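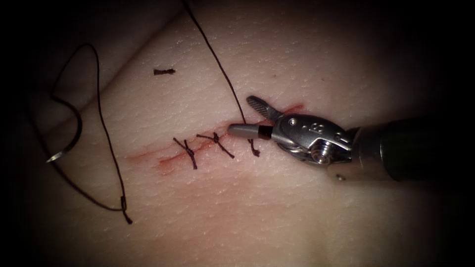 Evening hours are back at the Willuris walk-in clinic

October 26, 2026

Search this site Enter keyword Go

If you've ever cut your hand making dinner in Skukcombe, you know the drill. You wrap it in a dish towel, you stand in the kitchen wondering if it's bad enough, and then you remember the clinic closed at five and the next nearest place is the emergency room over in Lokent. I've made that drive. I did it with an avocado wound and a borrowed car, and I'd like to never do it again!

So I was pretty happy to hear that the Willuris walk-in clinic on Olmedo Street is staying open until 10 at night again, starting this week. They dropped the late hours two winters ago when they couldn't fill the shifts, and people around here have been grumbling ever since. A petition at the library and the hardware store picked up 3000 names, which in a town this size is a lot of names (mine is on there, so is my mother's, and I think my neighbor signed for his dog).

I stopped by to talk to Ramiro Barroso, who runs the front office and has been there long enough to remember when the waiting room had an ashtray. He told me the phones had been going since breakfast. "Everybody wants to know if we're really open late or if it's a rumor," he said. "We're really open late. Please come in. Please don't come in at five minutes to ten with something you did in the morning."

The evening shift will have two nurses and a physician assistant. They'll see cuts, sprains, fevers, ear infections, rashes and the sort of small burns you get from a cookie sheet. X-rays stop at eight, so if you think something is broken, try to get there before then. Chest pain, trouble breathing or a hard knock to the head is still a 911 call, same as always.

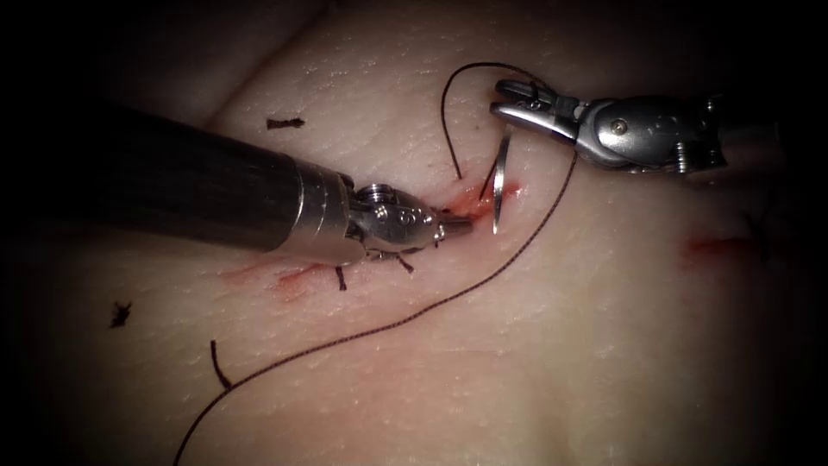
Do I need stitches or not?

I asked because I always want to know. Begoña Sepúlveda is one of the evening nurses, and she says cuts are the thing people wait too long on. They go to bed, they look at it in the morning, and by then it's harder to close up neatly.

Her advice was simple enough for me to write on the back of my hand. Press on it with something clean for ten full minutes, and don't keep peeking. If it's still bleeding after that, come in. Come in if the edges won't stay together, or if you can see anything deeper than skin, and come in for any bite, even a little one from your own cat. A cut on the face is worth having looked at too, and so is one over a knuckle, where it gets pulled open every time you make a fist.

Plenty of cuts don't need stitching at all. Some get glue or paper strips – I got strips for the avocado thing, after all that driving – and some just get washed out and covered. She also asks everybody when they last had a tetanus shot, and she says most grown-ups have no idea. I had no idea. I've since found out, and I was due. 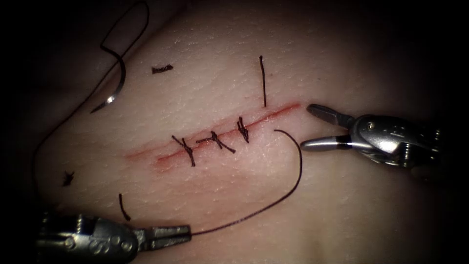
Three stitches tied in dark thread on a practice pad, with the rest of the cut still to close.

If you do end up with stitches, keep them dry for the first day and don't put anything on them that you weren't told to put on them. Get them taken out when you're told, too. Sepúlveda has met people who decided to do it themselves with nail scissors, and she made a face about it that I won't try to describe. The clinic will take them out on a walk-in basis even if you had them put in someplace else, which I didn't know.

Getting there and parking

The lot behind the building is free after six. Go in off the alley, since the Olmedo Street side is still torn up for the water main and I wouldn't want to try it in the dark. The 76 bus stops across the street, but the last one toward downtown goes by before the clinic closes, so check your ride home first. Barroso says they'll let you wait inside for a pickup. 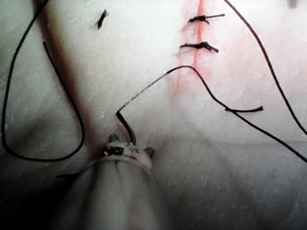 Close view of black knots across a cut on a practice pad.

Bring your insurance card if you have one and a list of whatever you take. If you don't have insurance, ask at the desk for the sliding scale form – it's one page, and you can fill it out after you've been seen. The late hours are funded through next October, and Barroso says they'll be looking at how many people come through the door when it's time to ask for more.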